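The Kvaran Round

The rules for the Kvaran round ran to eight pages. Sille Þrastardóttir had read them twice and underlined one sentence on page 5: the garment must be gripped within 20 millimeters of its edge. It did not say which edge.

"Hem," said Hjalti Mogensen. "They mean the hem."

"They wrote edge."

Hjalti had built the gripper and considered the rest of the project to be an accessory to it. He was lying under the bench with a flashlight, tracing the cable from the wrist controller. The controller was an Erurent unit, three years old, and it dropped its connection when the third joint passed ninety degrees. They had learned to plan motions that kept the third joint at eighty-five. This had been entered in the team log as a design decision.

It was October and the lab was open until ten. The robotics club had the bench by the window, the one with the uneven leg. Védís Ketilsson had the laptop on her knees and was sorting training runs. The folder held 3,566 of them. She had marked 2,003 as usable. The others had been recorded before the wrist camera was tightened, and in those the world leaned slowly to the left.

"We could keep them," Hjalti said from under the bench. "Call it variety."

"I tried. It learned to lean."

The task was simple to state. A piece of clothing was placed on a flat surface in no particular arrangement. The arm had to find an edge, take hold of one layer, lift, and lay the garment flat. Time limit, four minutes. Two layers in the grip cost half the points. No layers cost all of them.

Ville Sjöberg, who supervised the club, had won a regional round himself as a student, with a machine that sorted bolts. He had opinions about cloth. He said a bolt was the same bolt every time you picked it up. He said it every week, and then he went to get coffee.

Run one that evening took hold of nothing. The fingers closed eleven millimeters above the fabric and the arm lifted the air with great care, carried it across, and set it down. The log recorded a success. Sille opened the success check and found that it tested whether the fingers had closed. She added a condition on finger width and ran it again.

Run two took hold of two layers. Run three was stopped by hand.

"What changed between two and three?" Védís asked.

"Approach angle. I gave it four degrees."

"Toward the cloth or away?"

Sille looked at the file. The sign convention had been set by Malou Gunnlaugsson, who had graduated in the spring and now worked at Flaseo, and who had documented it in a comment that said: positive is the normal way.

They wrote to Malou. The answer came within a minute. It said: toward the window.

The bench had been turned around in August.

Sille changed the sign. She also changed the comment, which took longer, because all three of them had to agree on a word for the direction that would survive the furniture. They settled on "toward joint two." Hjalti came out from under the bench to vote.

Run four began at 8:40. The arm came down at the slower of its two speeds. Védís put the wrist camera on the large monitor and saved a still from the approach, as she did for every run, and typed the line that would go under it in the report.

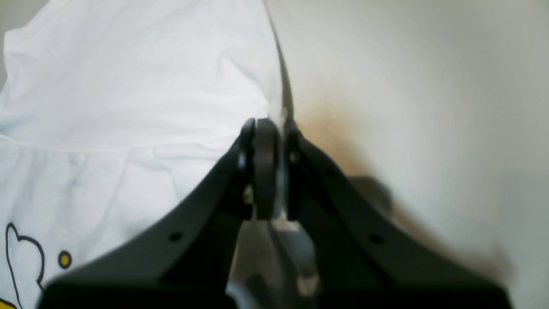
Run 4, wrist camera. Fingertips at the boundary between the white fabric and the gray surface, left finger on the cloth side.

"Too deep," said Hjalti.

"It's within twenty."

"Of that edge."

"Of an edge," said Sille.

The fingers closed. The width reading settled at 0.9 millimeters. Védís had a table of widths taped to the side of the laptop: one layer, two layers, seam, nothing. One layer was 0.8 to 1.1. Seam began at 1.6. She ran her finger down the column and then ran it down again.

"One," she said.

The arm lifted. The third joint went to eighty-three degrees, then eighty-four, and Hjalti put his hand flat on the bench over the uneven leg. Eighty-five. It held there while the planner worked out the second half of the motion, a pause of six seconds that they had never been able to shorten.

Ville came back in with his coffee and stopped inside the door.

"Is that the new sign?" he asked.

"Old sign," said Sille. "New bench."

He thought about this and stayed where he was. The planner finished. The arm began to move sideways, toward joint two, and Védís started writing down the time.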